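Bostora's fix-it nights are back, and this time there's room for the big stuff

BOSTORA – If you have a lamp that flickers, a radio that hums or a laptop that quit on you last winter and has been sitting under the bed ever since, get it out and dust it off. The fix-it nights are coming back to the Noria building in October, and they are going to be bigger than anything the town has tried before.

The evening classes, which started out in the back half of a closed shoe store, will now have the whole ground floor of Noria, the old pump house on Hägglund Street. That means proper benches, good light, a real door wide enough for a washing machine and, best of all, heat! Anyone who sat through last season with a coat on and a screwdriver in a gloved hand will understand why that news got a cheer.

"I kept saying, give me one room with plugs on more than one wall," said Montserrat Cuesta, who set up the classes and still teaches the beginners. "Now I have plugs everywhere. I walked around the first evening just plugging in a lamp and unplugging it again."

The idea is simple. You bring a broken thing, you pay $2 at the door, and you sit down next to somebody who knows how such things come apart. You do the work yourself, with help. The money goes to solder, fuses, glue and the coffee, which is strong. Parts that cost more than that are on you, though the shelves are full of salvaged switches, cords and knobs, and it's surprising how often the right one is up there.

What makes the program such a pleasure to visit is the mix of things on the benches. On the last night in the shoe store there was a sewing machine with a stuck foot pedal next to a guitar amp, and across from them a girl and her grandfather had a cuckoo clock in so many pieces that it covered a bath towel. (The bird was on a saucer by itself, so it wouldn't roll off.) People wander over to look, start giving advice and end up holding a flashlight for a stranger until closing time.

The new season will have 40 seats a night, and they can be reserved for the first time. Until now it was first come, first served, and on cold evenings the line went past the bakery. Half of the seats will still be kept for people who simply turn up, a point Cuesta was firm on.

"Some of our best regulars came in to get out of the rain," she said.

Money for the move came from a town grant and from a very good bake-and-rummage sale in the spring, where the group sold repaired items people had given up on. A standing mixer in pale yellow set off a real bidding war. Flovus, the hardware store at the end of Hägglund Street, gave the benches, and its owner, Normunds Vanags, built the tool wall himself over several long weekends. Every tool has its outline painted behind it, so a missing pair of pliers shows up at once.

Vanags is also going to run a new table on hand tools, where people can bring dull chisels, wobbly hammers and garden shears that no longer cut. He has wanted one for years, he said, after seeing how many good tools get thrown out for want of ten minutes on a sharpening stone.

"A rusty plane from a flea market can be the best plane you'll ever own," he said. "You clean it, you flatten it, you put an edge on it. After that you have to hide it from your brother-in-law."

Keeping things out of the dump is a big part of the story as well. The group weighs what it saves on a luggage scale that hangs by the door, and last season's total came to 500 pounds of working goods that went home again instead of into the trash. Toasters and vacuum cleaners made up a good share of that, and so did fans, during one hot stretch when it felt as if every fan in town had died in the same week.

Not everything can be saved, of course, and the teachers are open about it. Microwaves are still off the list, as they can hold a dangerous charge even after they are unplugged. So are gas appliances and anything with a swollen battery, which should go straight to the county drop-off. When an item can't be fixed, its owner gets to take it apart for the shelves, and plenty of people seem to enjoy that just as much. There's a lot of satisfaction in finally getting to see inside the thing that has been annoying you since Thanksgiving.

The biggest change on the program is a full computer bench, led by Satish Bangera. Old laptops and desktops used to be squeezed in wherever there was a spare corner, and they were often sent away again, as most of them need more than one evening. At Noria there will be locked shelves where a half-finished job can stay until the next session, with the screws taped down on a sheet of paper in the order they came out. It sounds like a small thing, but ask anyone who has carried an open laptop home on the bus.

Bangera plans to start people off with the easy wins: cleaning out fans, swapping a tired hard drive for a faster one, adding memory. Those jobs can give a machine years of extra life, and most people can learn them in a single night. After that, anyone who wants to can stay on for a longer course on tracing faults, reading a circuit board and replacing small parts with a soldering iron.

"Most folks come in thinking they'll break it," he said. "It's already broken. You're free!"

Machines that are given away to the program will be cleaned up, wiped and passed along to students at the middle school. The school has already asked for 31 laptops, and the shelves at Noria are filling up nicely, though chargers are in short supply. If you have a drawer full of mystery chargers, this is the moment it has been waiting for. Please bring them all, and don't worry about sorting them.

There's plenty for people who don't care a bit for electronics, too. A mending table will be open every session, with thread, patches, darning mushrooms and two good sewing machines, and there will be a zipper evening early on, after so many requests that it had to be put on the calendar by itself. Winter coats are the thing to bring. A new slider costs pennies and takes a few minutes to fit once you've been shown how, and it will save a coat that has nothing else wrong with it.

Bikes get a spot by the wide door. The stand holds one at a time, so it's a good idea to reserve, and flat tires will be shown to the whole group at the start of the evening so that everyone leaves knowing how to do one. Kids are welcome at the bike stand and the mending table at any age if there's a grown-up along. For soldering they need to be twelve, and everybody wears glasses, teachers included.

The room itself is worth the trip. Noria was built to lift water up to the mill race, and the big wheel pit is still there under thick glass in the middle of the floor, lit from below. The brick has been scrubbed, the tall windows open again, and the iron crane rail that runs across the ceiling has been kept and hung with lamps. Every one of those lamps came out of the town's attics and was rewired by students in the class, so no two are alike. Stand under them at dusk and it is hard not to grin.

A small lending shelf is planned for the entrance, with a drill, a steam cleaner, a pipe wrench and other things that most homes need once a year. Borrowing will work with an ordinary library card. The list of what to stock is still open, and a notebook is hanging from a string by the door for suggestions. A carpet stretcher is in the lead so far, which has surprised everyone, with a cider press close behind.

Doors open at 6 p.m. and the last job starts at 8, so that there's time to sweep up. Street parking is free in the evening, and the bus stops at the corner. Come with whatever you have in the way of a manual, the charger or cord that belongs to the item, and a box to carry it all in. If you know what the thing was doing right before it quit, write that down, too, as it helps more than you might guess.

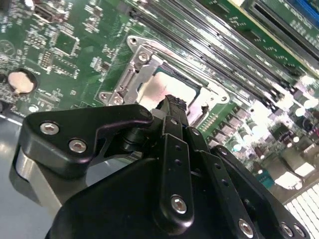

Seats for the opening night can be reserved at the counter at Flovus or at the Noria front desk, and it's fine to put down "not sure what's wrong with it" on the form, as most people do. Beginners can ask for any bench they like. If you have never had the cover off a computer, a bare green motherboard like the one shown here may look like a lot to take in, and Bangera has a first session made just for that, in which people learn the names of the main parts on a dead board before they open up their own machine. Spare boards are on hand for practice, so come even if everything you own is working fine. The coffee goes on at a quarter to six.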